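Okay, thread time. I've been using Wallix for my trail notes since May and I finally have enough opinions to be annoying about it.

For anyone new: Wallix is an app for walkers, iPhone and Android. You download a route, it keeps you on the line without signal, and you can leave notes for whoever comes after you (mud, gates, dogs, good benches). I paid for the year. No deal with them, I just walk a lot.

The loop I know best is Nornuvville, out past the reservoir and back over the ridge. It has 208 notes on it now and 26 of them are mine. I'm a little proud of that and my family is very tired of hearing it.

Best thing by far is offline maps. I lost signal at the second stile and the blue dot just kept going! My old app would freeze and then tell me I was in the parking lot.

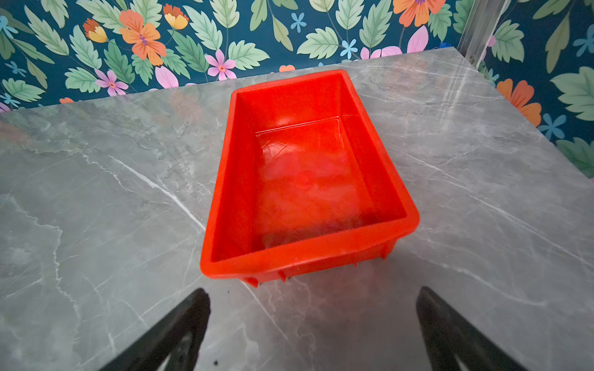
Red bin, marble-pattern counter.

Second best thing: you can sort notes by newest. Sounds tiny. But a "bridge out" note from two winters ago is worse than no note at all, and I've turned around for one of those before. Never again.

Now the grumbles. Photo uploads are slow, like go-make-a-sandwich slow. I tried to add 20 pictures from the ridge and it gave up partway through and didn't say which ones had made it. So I did them again and now there are doubles of the same fence post. Sorry to everyone at the fence post.

Also the battery. Turn off "live trail chatter" in settings, it's on by default and it eats your phone. With it off I got home from a full day with plenty left.

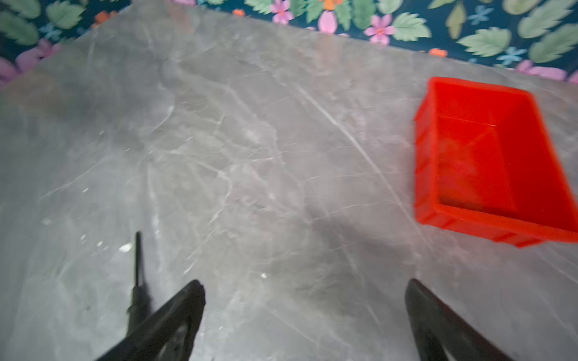
The red bin again, over on the right this time.

A few people asked about the Ganska route. It's in there, but the line is wrong after the quarry — it sends you up the old service road, which is gated. Stay left at the water tank and follow the painted posts. I left a note and sent in a fix. Still waiting on that.

Someone asked if it's better than Nedelcu. Depends what you want! Nedelcu has the nicer maps, the shading on the hills is gorgeous, but hardly anyone leaves notes on it around here. If you walk somewhere popular I'd say Wallix. If you walk alone in the middle of nowhere, maybe have both.

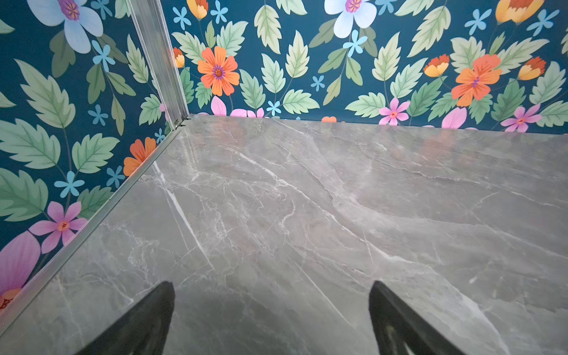

Gray marble look with teal floral behind it.

Update, 24th October: the new version is out and the notes limit per route went up to 1,000. Uploads feel the same to me so far. The Ganska line is still wrong, so left at the water tank, please.

If you use it on the Nornuvville loop, add a note about the creek crossing. Mine's getting old and I won't be up there again for a few weeks.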